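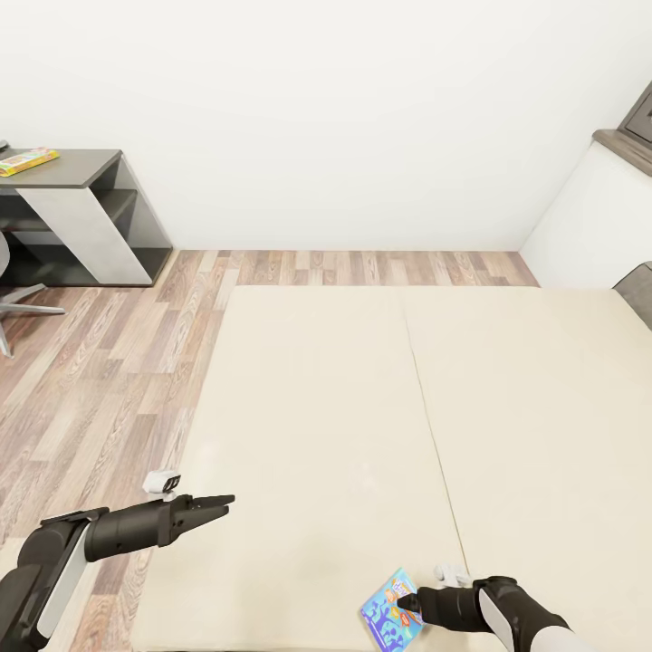 Nazanin Ghorbani wanted the two-arm build taken off the general tool checklist and given one of its own, and she wanted it short enough that people would fill it in. It came out longer than she asked for.

Two-arm build, pre-run inspection
Tristalstead shared workshop, back bench
Sheet 1184
Filled in by Lionel Langlois, October 11, 2021

Mark each line OK, FIX, or N/A. A line marked FIX stops the run unless the comment says otherwise. Comments go under the line they belong to, with a name. The bedroom task is run in simulation before it is run on the bench, and both parts of the sheet apply on any day the hardware is powered.

PART A. SIMULATION

A1. Scene file loads in Fosix with no missing models. OK

A2. Both arms start at the home pose and stay there with the controller idle. OK
Comment (Lionel): Slight drift on the right elbow when the file is first opened. Gone after a reset. Same as last sheet.

A3. Left and right arms are not swapped in the config. OK
Comment (Eugénie Royer): Please check this by moving one arm. Reading the config is how we got it wrong in September.

A4. Keep-out boxes cover the bed, the desk, the chair and the walls. FIX
Comment (Lionel): The chair has a box around the seat and back but none around the legs. The base spreads wider than the seat does. Run allowed in simulation only until this is done.
Comment (Olesia Tymoshchuk): Done, saved under the same file name. Someone else should look at it before it is marked OK.

A5. Mattress height in the scene matches the bench pad. OK
Comment (Lionel): Measured at the corners and once on the seam. The seam sits lower on the real pad than in the model. I left it.

A6. Book pick. Right arm takes the book by a corner, left arm stays clear and open. OK
Comment (Lionel): The left arm can wait over the side of the bed. It should not wait over the pillow end, where the right arm has to pass on the way back.

A7. Wrist cameras return a picture on both arms. OK

A8. Arm-to-arm distance alarm trips at 50 mm. OK
Comment (Eugénie): Tested with both arms moving or with one parked?
Comment (Lionel): One parked. I will add the other test to the next sheet.

PART B. GRIPPERS

B1. Fingers open fully and close fully with no stop in between. OK

B2. Finger pads are tight and sit square to each other. FIX
Comment (Lionel): Left pad on the left gripper has a little play. I put in a new screw and it still moves when I push it with a thumb. Runs with soft objects allowed. No cans, no jars.

B3. Open command gives the wide position before the arm moves down. OK

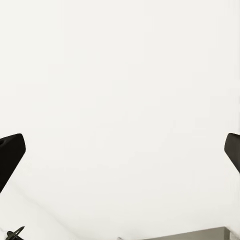 Loïc Moulin objects to B3 as it is written. The wide position is fine over a flat surface, he says, and too wide beside anything standing up, and he would like a second line for a half-open approach.

Agreed, and added as B3a. It is not in use yet. The half-open value still has to be set for each gripper, and the two were built a month apart with different springs.

B4. Grip force is set to the low value at power-up. OK
Comment (Lionel): The Alisov servo boards come up on the last value used, so the startup script has to write it. Read it back on the screen. Don't trust the script alone.

B5. Grip releases when power is cut. OK
Comment (Olesia): It releases slowly. A book slides out, a heavier thing drops. Keep feet back.

B6. No loose pins, clips or screws left on the work surface or inside the fingers. OK
Comment (Eugénie): This goes for the scene file too. Old parts that were hidden and never deleted still collide.

PART C. ARMS AND CABLES (hardware only)

C1. Base plates bolted through the bench, all nuts fitted with washers. OK

C2. Cable slack checked with the arm at full stretch and again folded. OK
Comment (Lionel): Right wrist cable was rubbing on the edge of the forearm cover. Filed the edge, wrapped the cable. Look at it again next time.

C3. Joint covers on and flush. OK

C4. Shoulder bearings grease check, due every 1000 cycles. FIX
Comment (Lionel): Left is over the limit, right is under. Greased both. The counter on the Győri controller has to be cleared by hand and I could not find the menu for it. Eugénie, you did it last time?
Comment (Eugénie): Settings, service, hold the back button. I cleared the left. You can change this to OK.
Comment (Lionel): Leaving it as FIX on this sheet and OK on the next, so the record shows when it was done.

C5. Cabinet fan turning, vents clear. OK

C6. Supply fuse is the rated one. OK
Comment (Lionel): Spares are in the tin with the lid that sticks. There is one left of this size.

PART D. STOPS AND PEOPLE

D1. Emergency stop pressed while an arm is moving. Both arms stop. OK

D2. Emergency stop needs a twist to release, and the arms stay still afterward until restarted. OK

D3. Second stop button within reach of the door. FIX
Comment (Lionel): The button works. The cord is too short again because the bench was moved toward the wall. Put the bench back before powering anything.
Comment (Loïc): Bench is back on the tape marks.

D4. One person on the stop button, with nothing else to do, whenever both arms are live. OK

D5. Hair tied, sleeves up, no lanyards. OK

D6. Tape line on the floor is visible. OK
Comment (Nazanin): Worn through near the vise. Still readable.

D7. Arms off and waited 10 seconds before reaching in. OK

PART E. CEREAL BOX TASK

E1. Same approach as run in simulation, no changes since. OK

E2. Approach is with fingers open, one to each side of the box. OK
Comment (Lionel): On the approach from the window side the lower finger lines up near the middle of the box and the upper one passes close to the edge. I would like more room at the upper finger. It needs B3a settled first, or it needs the wrist turned a few degrees.

E3. Box on the bench is empty and taped shut. OK

E4. Forearm clears the window opening through the whole move. OK 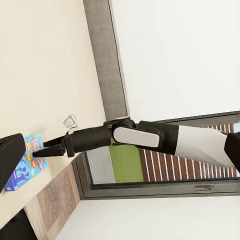
Eugénie Royer would rather hold E4 until the sill is measured. Her point is that the window in the scene was drawn from an old sketch, and the forearm passes in front of it on every approach from that side.

E4 changed to FIX on the hardware side. It stays OK for simulation. Olesia has the long rule and will take the sill, the frame depth and the height of the latch.

E5. Wrist speed held at the low setting inside the last part of the move. OK
Comment (Loïc): Low setting is still faster than I like with people watching from the doorway.
Comment (Lionel): Then they stand behind the tape. See D6.

E6. Retreat path is the approach path in reverse. OK

OPEN ITEMS CARRIED TO NEXT SHEET

A4, second check of the chair box. Lionel.
A8, alarm test with both arms moving. Lionel.
B2, left finger pad. Try the thicker washer before ordering another pad.
B3a, half-open value for each gripper. Loïc.
C6, order fuses.
E4, window measurements. Olesia, then update the scene.

Result: simulation runs cleared. Hardware runs cleared for one arm at a time, book only. Two-arm runs on the bench not cleared.

Signed, L. Langlois
Read and agreed, N. Ghorbani, with a note to bring a new roll of floor tape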